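Vallport Animation
2018-05-28

1/ The short is finished. Seven minutes, two characters, one lighthouse, and a goat we cut in the third month and put back in the fifth. A thread on how a small animation studio spends its own money when it should be chasing invoices.

2/ For those who joined us for the loading-bar jokes: we make explainer films for people who sell things. Boilers, mostly. Some pensions. Every year we set aside a bit of the boiler money and make something with no boiler in it.

3/ This year's is called Bitia. Bitia is a lighthouse keeper who has never seen a ship. The first draft was a comedy. The second draft was a tragedy. The client (us) asked whether it could be a bit more upbeat and also shorter.

4/ We are a terrible client. We missed every feedback deadline we set ourselves. At one point we sent us a note saying "can the sea feel more premium". We would have sacked us, but we needed the work.

5/ The film runs to 3,814 drawings, if you believe the folder. A fair few of those are the sea. If you ever feel tempted to set a story on a small rock surrounded by water on all sides, please consider a car park. 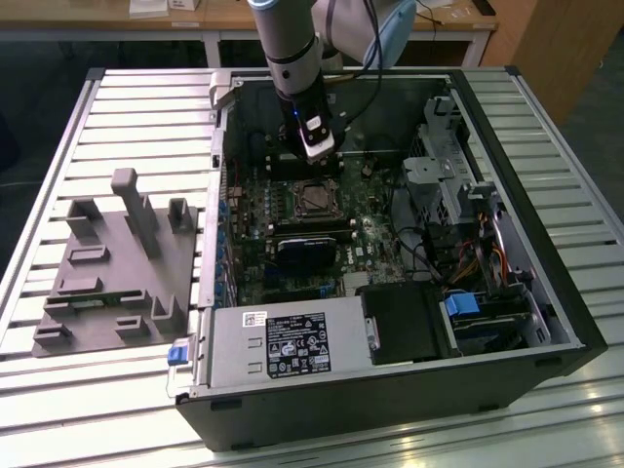 Lid off, fingers crossed.

6/ Sound next. We had a budget for a string quartet and then we had the budget for a cello. Then the cellist got a cruise ship. The score you'll hear is a harmonium bought from a chapel clearance, and it has one key that sticks. It sticks in the title music. We've decided it's a motif.

7/ The goat. The goat tested very well with everyone's children and very badly with everyone's accountant, as it has four legs and they all have to go somewhere. It now stands behind a wall for most of its scenes. Strong performance, all in the eyebrows.

8/ We drew the whole thing in Trumix, which we have used since the year it came with a paper manual. It crashes if you name a layer after a day of the week. We know this. We have a list of words we don't say. New starters get the list before they get a chair.
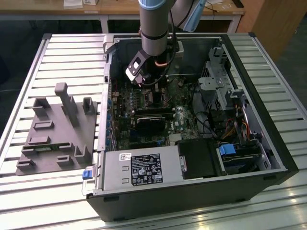
9/ Rendering the storm took longer than writing it, boarding it and arguing about it put together. There are 17 shots in the storm, and in each one the rain goes a slightly different way, which was my idea, and which I've been reminded of at lunch. I had assumed computers liked rain. I also hadn't appreciated how much of our weather comes down to a couple of black sticks of memory lying side by side in the middle of a green board. You spend a year on the emotional truth of a lighthouse keeper and then it all has to squeeze through those.

10/ A word on Schwaiger. Schwaiger is the name of the other character, who is a gull. He was going to talk. We recorded him talking. Then we watched it back and took out all the talking, and now he is the best thing in the film. There's a lesson there for the boiler scripts, and I've no intention of passing it on to the boiler people.

11/ Things we were asked at the test screening: Is the gull her husband? Is the lighthouse the economy? Is there parking? The answers are no, not on purpose, and round the back by the skips.

12/ Things we learned at the test screening: you can't hear a harmonium over a crisp packet.

13/ We've entered it for a few festivals. The forms all want a director's statement and a logline. Ours said "a woman waits for a ship" until somebody pointed out that we were giving away the entire first six minutes. It now says "a woman waits".

14/ One festival charges extra to be rejected with notes. We've paid it. After a year of our own notes I'd like to see how the professionals do it.

15/ It goes online in July, free, in the usual place, once the subtitles are done. There's one line of dialogue. We've had three meetings about the subtitles.

16/ Back to boilers tomorrow. The new one has an app. They'd like the app to have a face, and they've asked if the face could be "a bit like the gull".

17/ I've quoted them for the goat.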